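Project report: a place for the scissors
Industrial design studio, second year, Plirthorpe campus

1. The problem

Our brief was to improve something in a shared workspace using 100 dollars or less. Other groups picked lighting, or chairs, or the emotional journey of the recycling. We picked stationery. In our studio the stationery lives wherever it was last put down, and by May the search for a ruler had become a regular part of the working day.

We kept a log for six weeks. Each time one of us went looking for a pen, ruler, tape or scissors, we wrote down how long it took, provided we could find a pen. The worst entry was 8 minutes for a pair of scissors, which were in the fridge. We have left that one out of the averages.

2. What we tried

Version one was a drawer organizer from the Wukero range. It had 6 compartments and a lid. People put things on the lid.

Version two was a pegboard with painted outlines. It looked terrific and was praised at the mid-project review. It also demanded that everyone hang each item on its own outline, and we are students.

Version three, the one we are submitting, is two open containers on the tabletop. Thin upright things go in a mesh pen holder. Everything else goes in a yellow plastic bin. The sorting rule can be explained in one breath, and the colour of the bin can be picked out by someone who hasn't slept.

3. The layout

We had planned to put both containers at the back of the table, against the wall. In that spot the bin was too far to reach from a stool, so it moved forward and the pen holder went in front of it. 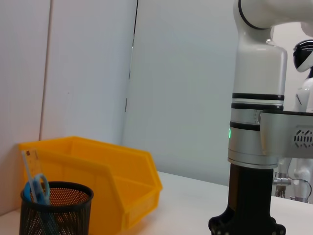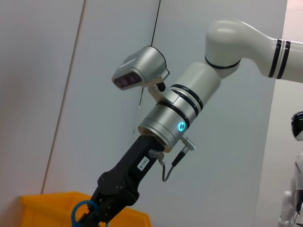
Figure 1. The white table with the yellow bin, pen holder, ruler and scissors (first view), and the yellow bin again at lower left (second view).

The pen holder works better than we deserve. Scissors go in blades down and the handles stick up over the rim, so you can see from the doorway whether they are home. The ruler is tall enough to lean, and we considered a heavier base before deciding that leaning is what rulers do.

The bin is less of a triumph. An open front makes it easy to toss things in, and equally easy to toss in things that are not stationery. Our log for the final week lists a bread tag, one glove and a Fluvix bus pass.

4. Results

Median search time dropped by more than half. We would like to credit the design, though it may also be that people behave when they know a log is being kept. Total spend was well under budget, mostly on the abandoned pegboard.

5. If we did it again

Skip the pegboard. Test with the Oravec building group, who are messier than us and would make a fairer trial. Buy second scissors.

The written component was capped at 2000 words, a limit we found easy to respect.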